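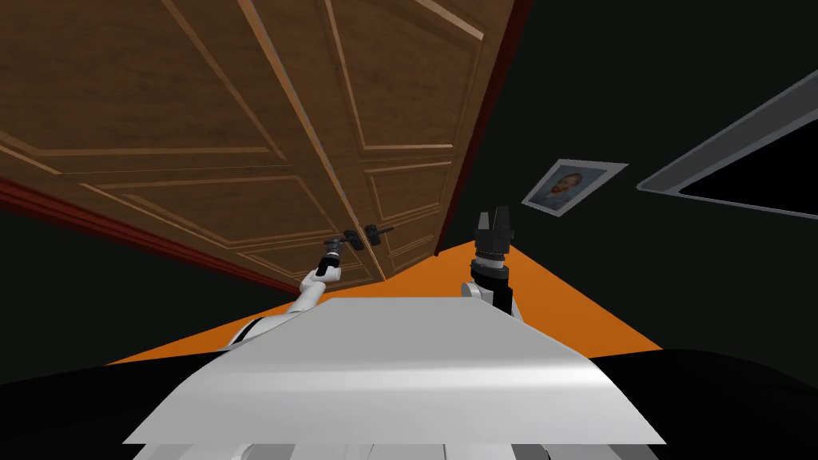 ## 4. Discussion

### 4.1 What the diaries can and can't carry

Students who kept a sleep diary in the Brelville study said they slept better by the end of it. We don't doubt that they said so. Our trouble is with the step from there to the claim, now repeated in orientation handouts on both campuses, that keeping a diary improves sleep and that better sleep then lifts grades. The results in Section 3 give thin support to the first half of that claim and almost none to the second.

Start with who is in the data. The invitation went to 700 first-year students, 300 of whom opened the Wirkano diary at least once. Only 132 filled it in on all 14 nights. The original report treats this last group as its main sample and the rest as missing, and it gives a single line to how the two groups differed at the outset. A student who can fill in a form every night for two weeks is probably a student with a fairly steady evening. Steady evenings are what the diary is supposed to produce. If we pick people for having the outcome already, we shouldn't be surprised to find it in them.

We reran the main comparison with everyone who had opened the diary, carrying forward the last entry for those who stopped. The gain in rated sleep quality shrank to the point where we wouldn't want to argue for it in front of a hostile audience. Carrying forward is a crude method and we don't defend it as the right answer. It does show how much of the headline result rests on one decision about whom to count.

Then there is the rating itself. The Durrani items ask students to judge "how restful" the previous night was. Answers were given in the morning, often late in the morning, and the time stamps suggest that a good share of entries were filled in several at a time. A student who enters three nights in one sitting is giving an impression of the week. That impression may be useful for some purposes (it may even predict how they feel about their courses) but it is a poor stand-in for hours slept, and the original report uses the two as if they were the same thing. 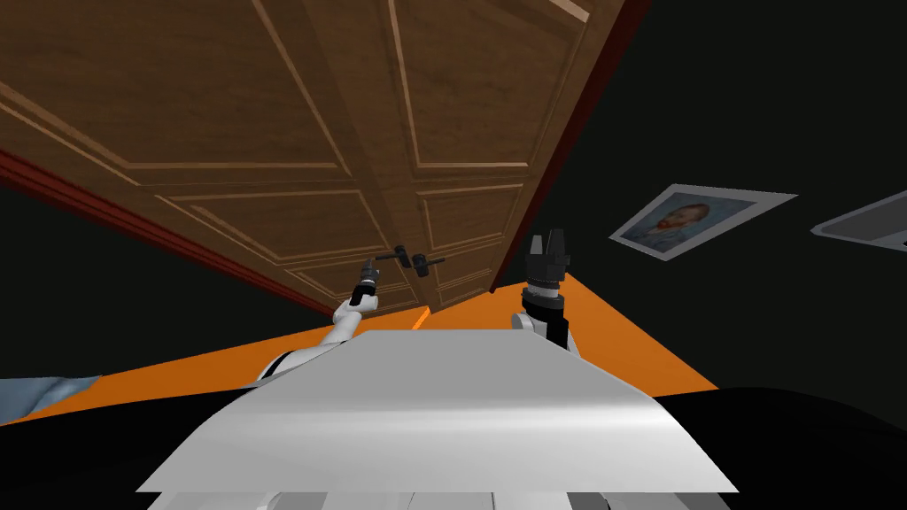

Haris Sial, in comments on an earlier draft, objected that we were asking too much of a cheap tool. Wrist trackers have their own errors, he wrote, and a student's own sense of having slept well "is the thing most of them come to the clinic about in the first place." He also thought that batch entries were less harmful than we make out, so long as the student's rough ranking of good and bad nights was preserved.

We accept the first point. If the question is whether students feel better rested, asking them is fair, and no device will settle it. But the published claim goes further than feeling, and it was the further claim that found its way into the handouts. On the second point we are less sure. Ranking good and bad nights within one person might well survive batch entry. The analysis, though, compares people with each other and early nights with late ones, and both comparisons lean on each rating having been made when it says it was made.

### 4.2 The comparison group

The Irkby students were meant to serve as controls. They received no diary and filled in the Durrani items only at the beginning and the end. This leaves two differences between the campuses that nothing in the design can pull apart: one group kept a diary, and the same group answered the same questions far more often. People who answer a question over and over tend to settle into a way of answering it. We have seen this in our own classroom surveys, where ratings of stress drift downward over a term in which nothing we can point to has become less stressful.

The two campuses also run on different calendars. At Irkby the closing survey fell in February, in the same stretch as midterm tests. At Brelville it fell just after the reading break. Nobody planned it that way, and the authors do mention it, in a footnote. We would have put it in the abstract. A gap in rested feeling between students coming back from a break and students sitting tests needs no diary to explain it.

A fairer design isn't hard to sketch. Assign students to the diary within each campus, and give the control group some other nightly task of the same length, such as a short log of meals. If the diary group still comes out ahead, there is something to talk about. We suspect the gap would narrow a good deal, but that is a hunch and should be read as one. 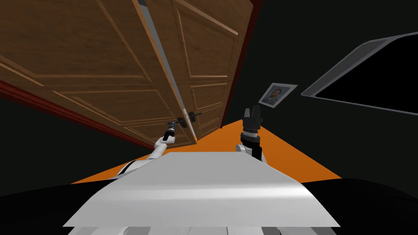
*Figure 1. Simulated view: wooden double door with lever handles, and two robot arms.*

### 4.3 Grades

The link to grades is the weakest part of the case and has drawn the most attention. It comes from a correlation between end-of-study ratings and final marks in one introductory psychology course. The course gave a small participation credit for taking part in research, and students who finished the diary received it. The credit counted toward the final mark. We wrote to ask whether it had been removed before the analysis was run and were told that the file no longer allowed this to be checked.

Even with the credit set aside, the direction is open. Students who are doing well in a course may sleep more easily for that reason. Students with paid night work may sleep less and also have less time to study, and the survey didn't ask about work at all. Nor did it ask about roommates, medication or young children at home. Any of these could produce the same modest correlation without sleep having done anything to anyone's marks.

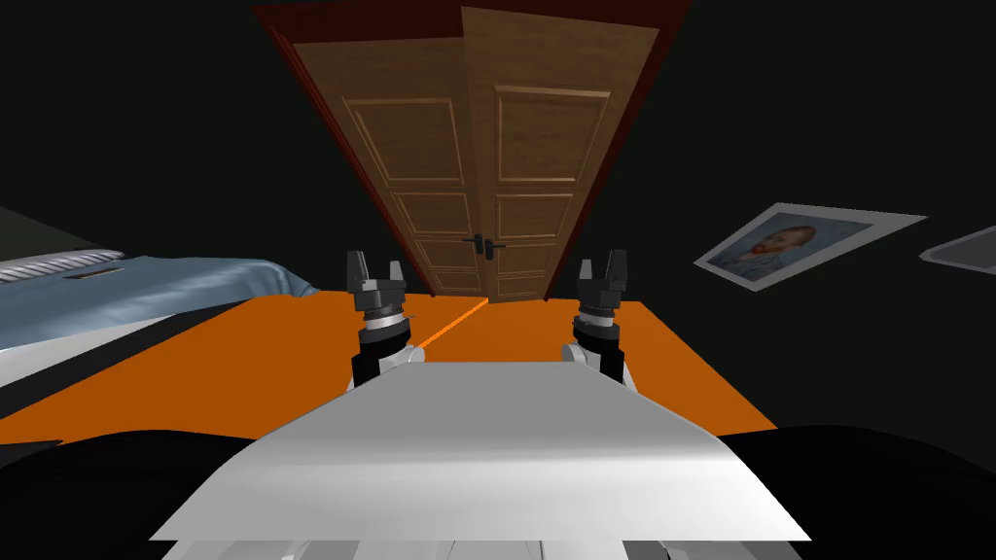
A defender might answer that no single study can measure everything, and that a low-cost diary does little harm even if it does little good. We have some sympathy with this. Still, the harm isn't zero. Some of the free-text answers in the Wirkano export come from students who had begun to worry about their ratings, and one wrote that she lay awake thinking about what number she would have to enter. These remarks were left uncoded in the original analysis. They are few, and we wouldn't build a case on them, but a tool offered to every incoming student should have someone reading that column.

Our own reanalysis has limits that should be kept in view. We worked from the shared file and had no access to the raw app logs, so our account of batch entry depends on time stamps that may record when an entry was uploaded - a student with a poor connection would look the same to us as one who had saved up three nights. We also tested several ways of handling the students who dropped out, and settled on the one reported in Section 3 after seeing more than one result. The remaining versions are in the supplement, and the estimate moves around more than we would like.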